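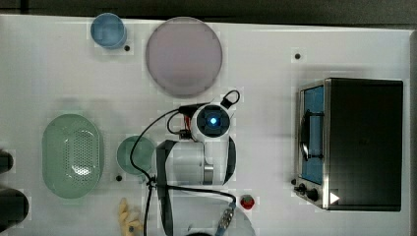

White table, kitchen set, colander on the left.

June 12, 2026

Good long morning at the white table, and I want to get it all down before lunch wipes it out of my head. The job was to settle the kitchen set for the sorting and putting-away work in September, and I think we are most of the way there, though as usual I spent far too much time on the plates.

Dishes first. I have gone back and forth on the colander for weeks (Dorottya Tóth will confirm, she has had to listen to it) and I am now firmly in favor. It is a lovely object for our purposes. The oval shape means it has a right way and a wrong way to lie, the rim is raised enough to keep small food from rolling off, and the pale green is easy on the eyes after that awful orange one we had from Godeck. The one thing I don't love is how close it sits in color to the other green pieces. With everything out at once you do have to look twice. Dorottya thinks that is a point in its favor and wants to keep the greens together, and I have more or less come around, but I'd like us to write "colander" and "green cup" on the sheet in full, please, and stop writing "the green one." I found it four times in last week's notes and could not tell you which was meant in any of them.

The big plate stays at the back of the table. I tried it at the front and my sleeve caught it every time I leaned over. We still haven't agreed on what color it is. I say pink, Dorottya says lavender, and the Rinholm order form says "heather," so for the sheet let's just call it the large plate and be friends.

Now the food. The toy food bin has gotten completely out of hand and I went through the whole thing with a cup of coffee and the radio on, which was a very pleasant hour, I must say. What I'd like to keep for the fruit and condiment round:
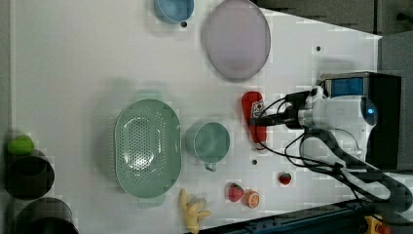 The bananas are in, no argument, they are the nicest shape in the bin and the yellow shows up beautifully against the white. Strawberries in both sizes, and please keep them as a pair, as the smaller one wanders off if you let it. The orange slice is good too. I was ready to drop it for being flat, but it sits so nicely next to the big strawberry that I changed my mind. Ketchup also stays, and I'd like it started lying on its side, label up where possible. When it starts upright somebody bumps it and then we are all arguing over whether that counts as a reset.

Out: the Camacho bread rolls (crumbly, and they shed on everything), the corn with the peeling paint, and the fried egg, with regrets. They are in the shoebox under the bench if anyone is attached to them.

A word about the holes in the tabletop. I know we all stopped seeing them years ago, but the small berries do like to settle in there. For the starting layout, set small food down clear of them. A dish over a hole is fine.

Cleaning: everything got a wash in warm water with a drop of dish soap and a dry with the soft cloths. Please don't use the blue spray on the toy food. It left the old grapes tacky and I never did get that off.

Budget, while I think of it. The Trerik quote for a second full kitchen set came in at 2,929, against the 3,000 we have put by, so there is room for it and just enough left over for a box of decent cloths. I'd like a day to sleep on it. If we do order, ask whether the plate can come in plain white or dark blue, which would end the heather discussion forever.

Still to do: new labels for the shelf (18 needed, I have the tape), retype the layout sheet with the full names, and find the lid of the food bin, last seen on top of the cabinet with the paper towels on it. Dorottya is taking the first two. I'll look for the lid after lunch.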